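Cleaning Dust Out of Household Equipment
Updated 7/19/19

Dust is mostly lint, skin and grit from shoes, and anything with a fan or a vent will collect it. Most of these jobs take a few minutes and no special tools. Unplug the item first, every time.

Refrigerator coils

On older models the coils are on the back. On most newer ones they are behind the kick plate at the floor. Pull the plate off, run a long coil brush through, and vacuum what falls. Twice a year is enough, or every 3 months if you have a dog. I do mine in March and again in the fall.

Bathroom fan

Pop the cover down and squeeze the two wire springs to free it. Wash the cover in the sink with dish soap and let it dry completely. Use a dry paintbrush on the blades – a cheap 1-inch brush is fine. Don't spray any cleaner up into the housing.

Box fans

The Powell fan in our garage has 5 screws on the front grille. Keep them in a jar lid while you work. Wipe the blades with a damp rag, front and back, and dry them before you put the grille back on.

Dryer vent

Cleaning the lint screen is not the same as cleaning the duct. Pull the dryer out, loosen the clamp and reach in with a vent brush from both ends. Rinse the screen too if you use dryer sheets. They leave a film that water will bead on.

Space heaters

Vacuum the grille before the first cold night. If you skip it you will smell burning dust for the first hour.

Desktop computers

Shut it down, pull the cord and lay the case on its side on a solid table. Take off the side panel and touch bare metal on the case before you reach in. Use canned air in short bursts with the can upright. Hold fan blades still with a finger so they don't spin. Keep the vacuum nozzle away from the board, and leave the processor cooler in place unless you have fresh thermal paste on hand. 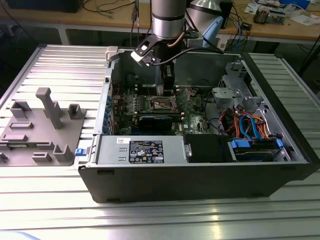

Put the panel back on before you plug the cord in. Wipe the outside with a barely damp cloth, and keep the tower a few inches off the carpet if you can – a scrap of shelf board works.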